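Storing Eggs in a Small Plastic Carton: Is It Worth It?

I've read plenty of tips for small-batch egg storage, most of them from people selling cartons. Manska says its four-well carton will survive 3,000 openings. I stopped at 306, so I can't say. Here is what I do with one.

1. Clear a flat spot and cover it with brown paper. Paper is cheaper than the Plitia mat, and I doubt the mat does more.
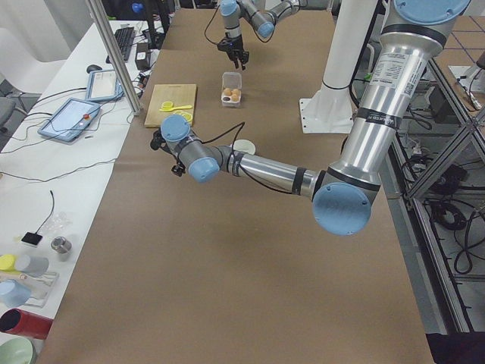
2. Open the lid all the way before you pick up an egg. A half-open lid swings back, whatever the package claims about the hinge.

3. Put the first 2 eggs in the same column. The usual advice is to go corner to corner for balance — I've tried both and can't tell the difference. One column leaves the other side free for your fingers. 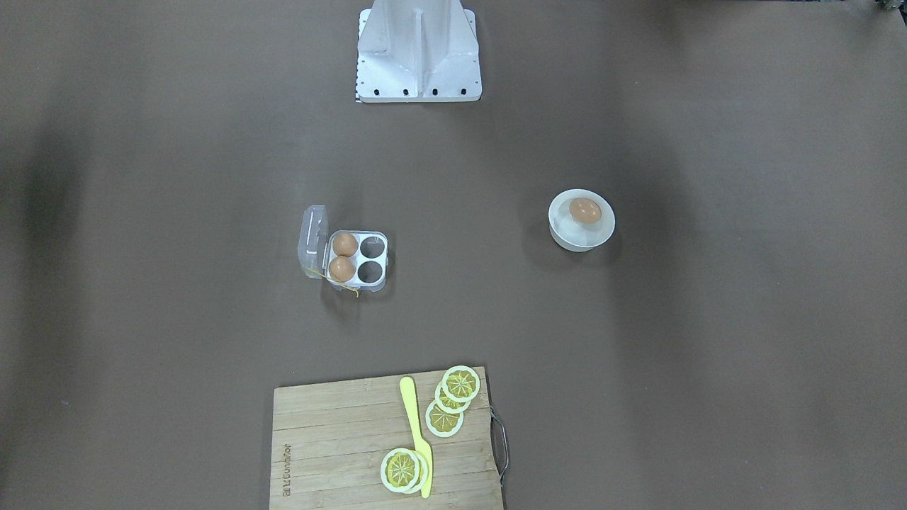 4. Set each egg down gently and let go once it stops rocking. Don't push. Close the lid only when all the wells you need are filled.

5. Keep the cutting board away from the carton. You want elbow room if lemons are next.

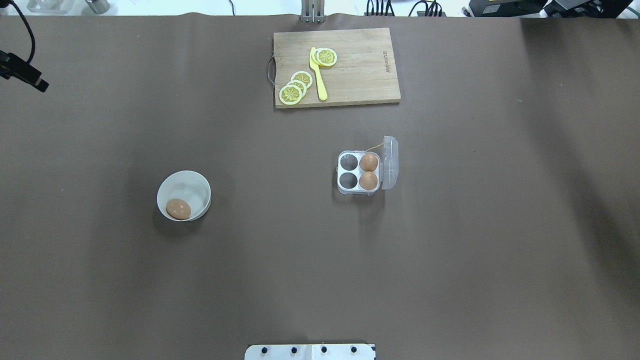 Two eggs in, lid open, lemon slices on the board.

A carton like mine cost 70 cents. I wouldn't pay more.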